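Mumico Introduces Striped Terry Towel Line for Children's Bath and Kitchen Use

FOLTVILLE, 2021-09-15 - Mumico, a maker of household terry goods, today announced the release of the Vudarlow line of children's towels. The line replaces the company's plain-dyed nursery towel and goes on sale through the Mumico factory store in Foltville and through retail accounts served by Sikora, its distributor.

Vudarlow towels are woven from ring-spun cotton yarn with loops on both faces. The stripe is yarn-dyed: color is applied to the pile yarn before weaving, so the bands run through the full height of the loop. Stripes lie across the width of the towel, parallel to the hems. Each end is closed with a flat woven band, turned once and lockstitched.

Construction

The bath size measures 40 inches in length. A hand size and a washcloth are cut from the same cloth and carry the same stripe. All sizes have a hanging loop sewn into one corner seam.

Pile height was the main subject of development work, which began in April. The earlier nursery towel used a taller loop that snagged on zippers and hook-and-loop closures. The new loop is shorter and set more closely. Drying time on a line is reduced by nearly 12 percent against the earlier towel, measured in the company's own test room with both towels hung singly. Absorbency in the same tests was unchanged.

"The request from parents was for a towel that holds up to being grabbed, dragged and hung up wet," said Sibusiso Steyn, product manager for terry goods at Mumico. "We kept the weight moderate. A child should be able to lift it off the hook when it is soaked."

Embroidery

Decoration is embroidered directly into the pile and kept small in relation to the towel. On the pale blue and white version, the design shows a white rabbit lying on its side against a yellow basket-like shape with a scalloped white rim and a sprig of green. An orange round motif and a blue one are set side by side over the basket shape, and a tiny pink figure is stitched separately on one of the pale stripes.
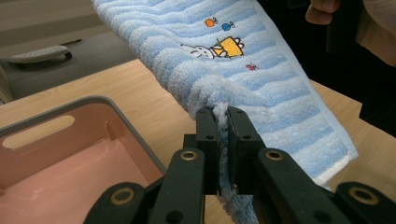
Care and Folding

Towels should be washed once before first use, without fabric softener. Wash warm with like colors and tumble dry on low, or line dry. Chlorine bleach will weaken the embroidery thread and is not recommended. A pulled loop can be trimmed level with scissors - it should not be drawn out by hand.

For shelf storage, the company suggests folding the towel in half lengthwise with the embroidery outward, then in three across the stripes. Folded this way, the bath size fits a standard linen shelf and the design stays visible on the top layer.

Availability

The Vudarlow line ships to stores in cartons of 12, sorted by size. Sikora will supply 124 retail locations in the first delivery period. Single towels and sets of three are available at the factory store. Replacement hanging loops can be requested at the service counter at no charge.

Stock of the earlier nursery towel will be sold until exhausted and will not be reordered.

About Mumico

Mumico weaves and finishes terry towels, bath mats and kitchen cloths at its mill in Foltville. Press samples and fabric swatches may be requested in writing from the Mumico press desk, attention Sibusiso Steyn.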